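Print this page | E-mail to a friend

Woklow white desk chair - the long-sitter's review

I bought the Woklow because my old chair squeaked every time I breathed, and because it was the only white one at the Trekuncombe store that didn't look like it belonged in a dentist's office. Sixteen months later I think I've sat in it enough to have opinions!

Putting it together took me one evening and a lot of tea. The bolts are fine, but the hex key is tiny (use your own), and step 3 in the leaflet is drawn upside down, so I got to do that part twice. Once it's up, it's solid. No wobble, no creaks, and I'm not gentle with furniture.

The curved back is the best thing about it. It catches me right where I start to slump, and I can twist sideways to grab something off the desk without an edge digging into my ribs. The seat is firmer than I'd like for the first week or so, then you stop noticing. I tried a friend's Lawal for comparison - softer, sure, but I slid forward in it all afternoon.

My gripes? White shows denim dye, and there's a little lip at the front of the seat that collects crumbs like it's getting paid. I also wish it went an inch higher for a tall desk.

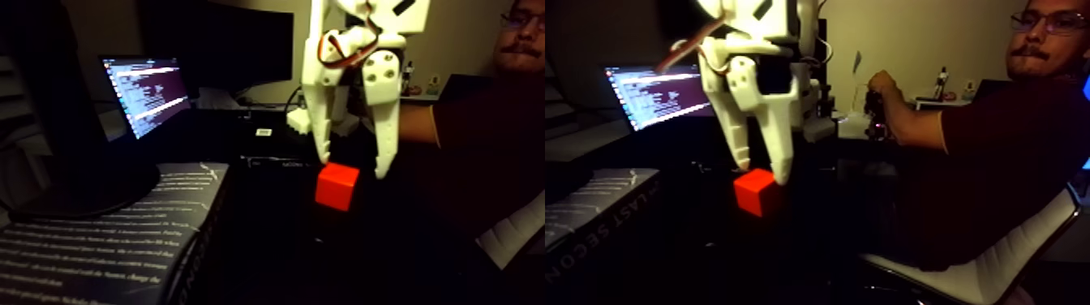 Does the white clean up okay?

Mostly. Dish soap and a soft cloth take care of the everyday grime, but the blue from new jeans needs a couple of rounds and a bit of patience.

I'd buy it again, probably in gray.

- Ebere Sani, 2022-02-21

Contact us | Copyright Suvutitz Reviews | Back to top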